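**Breakfast service standard: mats under plates, Dakarstead guest houses**

**holta_frontdesk**

Colleagues are asked to comment on the proposed place setting before it is adopted in July. The proposal is one round white plate per guest, set on a gray felt mat, on the white tables now in use at Holta. Pastries would be served to the plate at the table and would no longer be left out in baskets. The order under discussion is 123 mats.

**linen_and_laundry**

This department does not support felt. Croissants shed flakes, and flakes work their way into the fibers. The Garba house used felt for one season and every mat had to be brushed by hand before the 6:30 setup. We would recommend a wipeable mat in the same gray.

**holta_frontdesk**

The concern is noted. The larger mat was selected so that crumbs fall on the mat and the table stays clean.

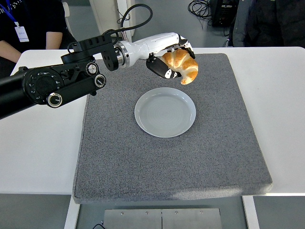

*Proposed setting: white plate on large gray felt mat, with croissant.*

**garba_breakfast**

I can confirm the brushing. I would add that felt is quiet, and our guests in the rooms next to the dining area commented favorably on that. We had far more complaints the year we set plates directly on the tabletop.

My objection concerns the plate. A shallow plate with a raised rim is suitable for a croissant alone. Once butter and a jam dish are placed on it, there is very little space left for cutting.

**candis_purchasing**

Regarding cost: the felt mats are priced by the case, and the wipeable version would bring the order to 1,082 against a limit of 1,000. Any request above the limit must be approved by the Dakarstead office, which will delay delivery.

**linen_and_laundry**

Please include the labor in that comparison. Brushing is paid time.

**candis_purchasing**

Labor is charged to a separate budget line. I am not able to combine the two.

**garba_breakfast**

Could butter and jam be moved to a side dish on the same mat? There appears to be sufficient room for one, and the present plate could then remain.

**holta_frontdesk**

That is acceptable to Holta. The side dish will be added to the draft. The choice of felt remains open, and linen_and_laundry is requested to send the brushing times from Garba before the order is placed.

**linen_and_laundry**

They will be sent. Our position on felt is unchanged.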